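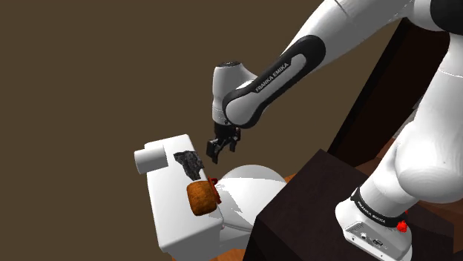 Fig. 1. Simulated cell with the arm on its pedestal and the gripper over the white box.

Section 2: Planning and budgeting before you order

I wrote this section after the rest of the Trelari guide, and I'd still ask you to read it first. Trelari is our planning package for single-arm benches, and you can run everything in this section on screen before you've spent a penny on hardware. The arm in Fig. 1 is a Franka Emika with a two-fingered gripper, and I'll use that set-up all the way through (swap in your own arm from the library if you're buying something else).

2.1 Before you start

You'll need a tape measure, the floor plan of the room, a list of the things you want handled, and whoever signs off the spending. Try to get that last one in the room for step 6 at least! Leave yourself a clear morning. I did mine on a Saturday and had the first version of the budget by lunch.

2.2 Build the cell on screen

1. Open Trelari and choose New Cell. Give it a name you'll recognise in December, when the quotes come back and you've got five versions on the go.

2. Place the pedestal first and the arm on top of it. I know it's tempting to start with the interesting bits, but the pedestal decides your floor space and your reach.

3. Add the things you want the arm to work on. Plain stand-in shapes are fine at this stage. A white box and a dome will tell you plenty about clearance, and you can bring in detailed models later if the supplier has them.

4. Add at least one awkward item. In Fig. 1 it's the dark crumpled lump on top of the box. Tidy cylinders are easy to plan for – soft or jagged things are where people end up buying a second set of fingers, so you want to find out now.

5. Run the reach check from the Cell menu. Anything marked amber can be reached, but only with the arm at full stretch. Move the pedestal and run it again until the amber has gone.

Note: Save a copy before you move the pedestal. Undo only goes back 16 steps, and I've run out more than once.

Caution: The reach check looks at the arm and the gripper. It doesn't look at cables, hoses or people. Leave room for all of them on your floor plan, and have a proper risk assessment done before anything is switched on.

2.3 Turn the cell into a budget

6. Choose Export Parts List. You'll get a plain table with one line for each item in the cell. The price column is empty on purpose, so fill it in from your own quotes.

7. Add the lines the software can't know about. These are the ones I see left off most often:
Pedestal, and fixing it to the floor
Spare gripper fingers
Guarding or a scanner, whichever your assessment asks for
Electrical work
Delivery, including getting it up the stairs
Training for two people (one will be on holiday when it stops)

8. Put a running cost against each line. We quote our own support plan from Anen by the year, so it covers 365 days, but plenty of suppliers count working days only. Ask which one you're getting and write it next to the figure.

9. Add your licence. The Trelari planning licence is £498 per seat, and one seat is enough for most small workshops. You don't need a second one just to look at somebody else's cell, the free viewer does that.

Note: If you're buying through Trurley, your quote will show the pedestal and the arm as a single line. Ask them to split it. You may well find you've already got a bench that will do the job, and you can't tell what you'd save while the two are lumped together.

2.4 Check the timing

10. Ask every supplier for a lead time in days and type it into the Lead column. Trelari sorts the list with the slowest item at the top. On my last plan the guarding came out at 44 days, well behind the arm, and I'd been all set to order it last.

11. Order from the top of the list down. Don't book the electrician until the pedestal has a confirmed delivery date.

Caution: Don't pay a deposit on the arm until you've got the floor loading in writing from your building's owner. A changed room means a changed cell, and you'd be back at step 2.

2.5 If you get stuck

Cell files from the older Shahbazi planner will open in Trelari, but their pedestal heights come in as zero and the arm sits on the floor. Click the arm, choose Refit Base and type the height in again. The reach check needs running afresh after that, even if it was clear before.

When your list is priced and sorted, save it as Budget A and go on to Section 3.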